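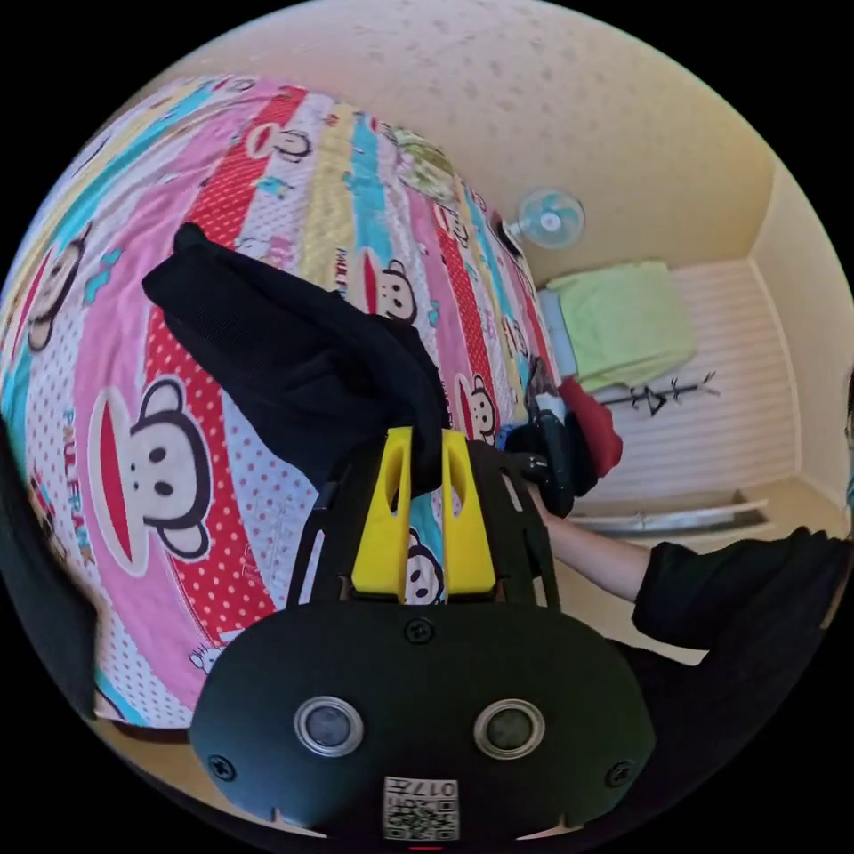 5.3 Failure analysis: tracking loss over patterned bedding

Figure 4. Bedroom session with the hand-held gripper, unit 017, over a bedspread printed with diagonal stripes and repeated monkey faces.

The bedroom portion of the Lostine set contains 674 demonstrations of picking up, moving and folding soft items. During conversion to robot trajectories, 108 of these were rejected by the pose filter. The rejection rate in the kitchen and hallway portions was far lower, and our first assumption was a hardware fault in one of the grippers. We swapped the units between sites in October and the rejections stayed with the bedroom, so the fault had to be looked for elsewhere.

Most of the rejected demonstrations show the same error. The estimated gripper pose follows the hand correctly for the first part of the motion, then jumps sideways within a few frames and continues from the wrong position. The shape of the path after the jump is usually good. Only its offset is wrong. When such a path is replayed on the arm, the fingers close beside the item or, in the worse case, come down on the mattress at full approach speed.

The second outcome happened 3 times before the filter was in place. In 2 of these runs the force limit stopped the arm as intended. In the remaining run the limit had been raised for an earlier drawer task and not set back, and a finger mount cracked. The operator used the stop button. There was no injury, but we treat the event as a safety matter and describe the change in procedure below.

We traced the jumps to feature matching in the Zila tracker. The bedspread in Figure 4 repeats one motif, a cartoon monkey face, at several places along its stripes. Close to the bed, the print takes up much of the view and the tracker has few fixed points left to use. A plain wall adds little. Features on one face are then matched to the stored features of another, and the loop-closure step accepts the match and moves the whole pose by the distance between the two. Loose fabric makes this worse – when a garment is pulled across the cover, the print under it shifts with the pull, and the map no longer agrees with the bed.

To test this explanation, we reprocessed the rejected demonstrations with loop closure turned off. The sideways jumps went away, but slow drift took their place, and many paths ended too far from the starting point to be usable. Masking the bed surface before matching worked better in sessions where shelves, wall edges or other fixed items stayed in view for most of the motion. It did not help when the operator leaned in and kept the gripper pointed down at the cover.

Three changes were made. The pose filter now checks every loop closure against the inertial estimate and drops the closure if the two disagree. Operators begin each bedroom demonstration with a slow sweep of the walls and ceiling, which gives the map fixed points before any soft item is touched. On the Caldeira arm, the force limit is loaded with the task file and can no longer be carried over from an earlier run.

The rejected demonstrations are kept in the Trillport release under a separate label. We left them out of all training runs reported in Section 6. The filter does not catch small offsets – a jump shorter than the width of a finger passes as normal motion – and some demonstrations in the accepted set may still contain them.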